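Search this site Go

Hand-held grippers: demonstration notes

The Niltalora group has moved its shelf tasks from remote control to hand-held grippers. An operator carries the tool through the task and the policy is trained on the recorded motion. Remote control stays in use for Tralura, where the arm's reach limits have to be respected from the start.

The set now holds 1073 demonstrations. Pramila Srivastava asks that operators begin each one with the fingers fully open and hold still for two seconds – shorter pauses make the start point hard to find when trimming. Finger pads should be checked after every 10 runs. 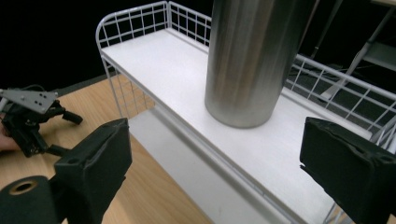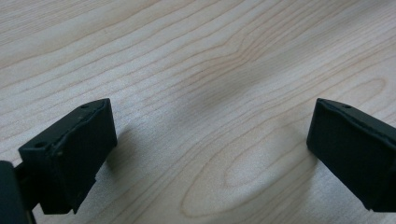 Views from the hand-held grippers, fingers apart, with wooden tabletop in both.

Calibration is repeated whenever a finger block is changed. Files without a calibration record are left out of training. Version 13 of the operator sheet replaces all earlier copies.

2 comments | 10 shares

Contact | © Idness | Back to top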